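Friday, after tea

Shirts again. Got as far as the green polo before losing the will.
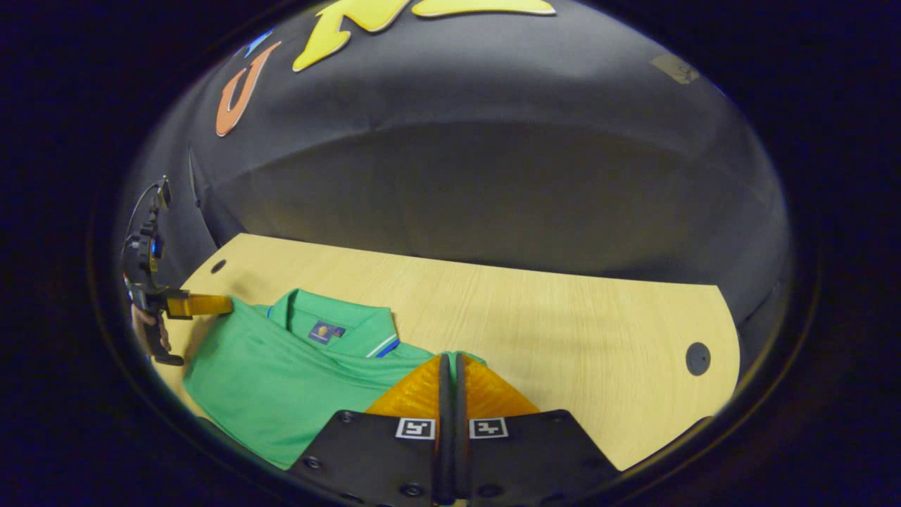 Jovita reckons I fold like a man wrapping chips. Her rule is collar first, get that flat and the rest will follow, and anyone who starts with the sleeves deserves whatever they end up with. I started with the sleeves for most of my adult life, so that was me told.

To be fair the green one has come out all right - a few creases, but the collar with its white and blue stripes sits as if it has somewhere to be. I have never played polo. I once held a horse at Escombe for three minutes and it ate my receipt.

Did the grey one next, twice, then rolled it up and put it at the bottom of the pile where Jovita won't look. She looked.

Abundio rang at 7 to ask if I still had his white shirt from May. Said I'd check. It's in the pile, folded the old way, and I'm not handing it over until I've had another go at the collar. Socks tomorrow, if at all.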